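Ticket 1546 - Label printer feeds blanks after every fourth label
Opened by: Vira Karpenko
Assigned to: Radymyr Antoniuk
Product: Zillier desktop label printer, stockroom
Status: Closed, grudgingly

Vira, 02/02/2025
Printer puts out 4 good labels, then a blank, then sulks with an orange light. Pressing Feed wakes it up for another 4. I have a roll of 50 to get through and a finger that's getting tired. Already tried: off and on, stern words, the other outlet.

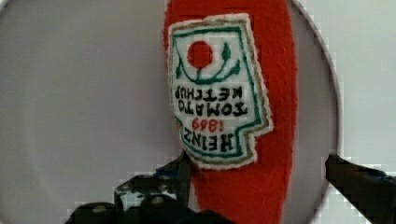 Radymyr
Sounds like the gap sensor is losing its place. Are you on the wide stock or the narrow? The setting in Alto has to match the roll, and it likes to go back to the default after an update. Also check which way up the labels come out. If they're upside down like the one on that red plush ketchup bottle, somebody has flipped the template too.

Vira
Narrow roll. Alto thought it was wide. Fixed that, and now I get a blank after every label, so in a sense it's more consistent.
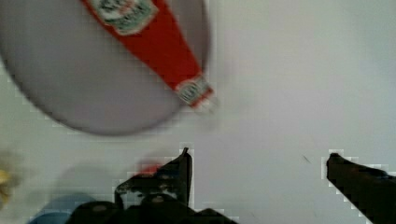
Tabletop with part of a round gray plate, upper left.

Radymyr
Progress of a kind. Please open the lid, pull the roll out, and look at the clear sensor window on the left. Wipe it with a dry cloth. Then hold Feed until it blinks twice and let go. It'll waste a few labels measuring the gap - let it.

Vira
Wiped. There was a label stuck flat over the window, from the August inventory by the look of it. It came off in strips.
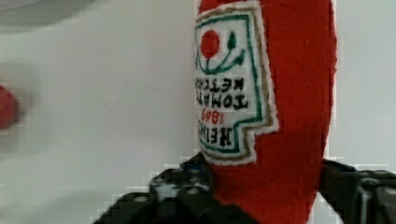 Calibration ran after that and the light went green, which I hadn't seen before and had assumed was a myth. Printed ten in a row, no blanks. Then Tobiloba sent a job from the front desk and we were back to wide labels.

Radymyr
The front desk has its own copy of the printer settings. Change it there as well, under Media, and untick "Restore on login." 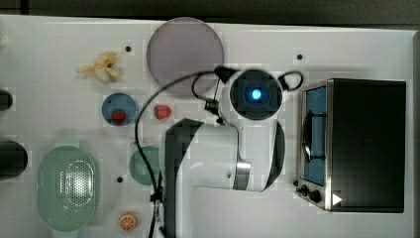
Vira
Unticked. Tobiloba logged out and in again to be sure, and the setting held. Roll finished. You can close this.

Radymyr
Closed. Old label filed under "cause."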